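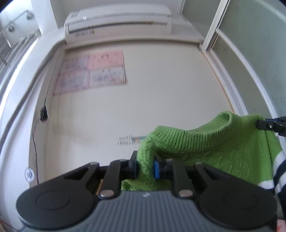 Folding and Sorting of Household Textiles in a Shared Residence
Student Project Report, Applied Home Studies
Submitted to the Morgan Program in August

1. Purpose

This report presents the work of a student group on the folding and storage of clothing and household cloth. The group wished to establish which folding methods keep knitwear and printed cloth in usable order when shelf space is limited. The project was carried out for the Skorik residence, where residents share one linen closet and have asked for written folding instructions.

2. Materials

Two groups of items were considered. The first was knitwear, including a bright green sweater with a textured, cable-like knit and a ribbed collar. The second was flat cloth, including a pale pink printed piece. The total allowance for the project was 700 points under the Florketti scheme, a credit system used by the program for supplies and room time. Of this amount, 192 points were spent on storage boxes and shelf labels. The remainder was returned.

3. Method for Knitwear

Knitted garments were not to be placed on hangers. The weight of the body pulls on the shoulders, and the collar loses its shape. Instructions called for each sweater to be lifted by its upper part, lowered onto a clean surface, and smoothed from the collar down. The sleeves were then brought across the back, and the body was folded in thirds. Members of the group differed on whether the collar should lie inside or outside the finished fold. The outside position was adopted, as it allows the garment to be identified on the shelf.

Sweaters are stored in stacks of up to 6. Heavier pieces go at the bottom.

4. Method for Flat Cloth

Flat cloth was spread out in full before any fold was made. Existing creases served as a guide where they ran parallel to an edge and were disregarded where they did not. A diagonal crease, such as the long one in the pink cloth, should be smoothed by hand from the center outward. If it remains, the piece is set aside for pressing. Printed cloth is folded with the print facing out.

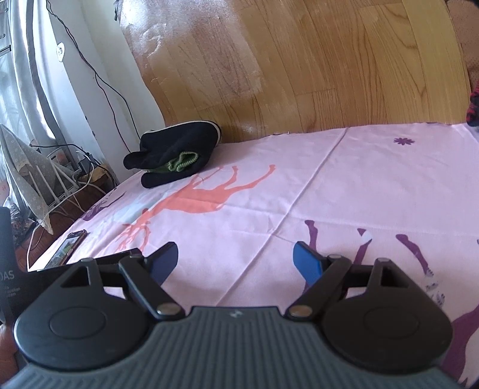 Jomby, in a written comment on the draft, asked that the section on flat cloth also cover pieces too large for one person to fold, and noted that the residence has several of these. The comment further stated that folding in half twice before making any narrow fold had worked well there for bed covers. The group accepted the point and added the following instruction: large pieces are folded in half lengthwise, then in half again, and only then reduced to shelf width.

5. Results

The shelf width of 50 centimeters proved adequate for both groups of items. Sweaters folded in thirds fit side by side in pairs. Flat cloth fit less evenly, and the larger pieces had to be turned so that the folded edge faced the front of the shelf.

Labels were first placed on the boxes and later moved to the shelf edge, where they remain readable when a box is taken out. Green labels mark knitwear. White labels mark flat cloth.

6. Open Items

The group did not test the method on fleece or on lined garments. The instruction sheet for pressing is still in draft form and will be delivered to the residence separately. Residents have asked for a larger-print copy of the folding instructions to be posted inside the closet door.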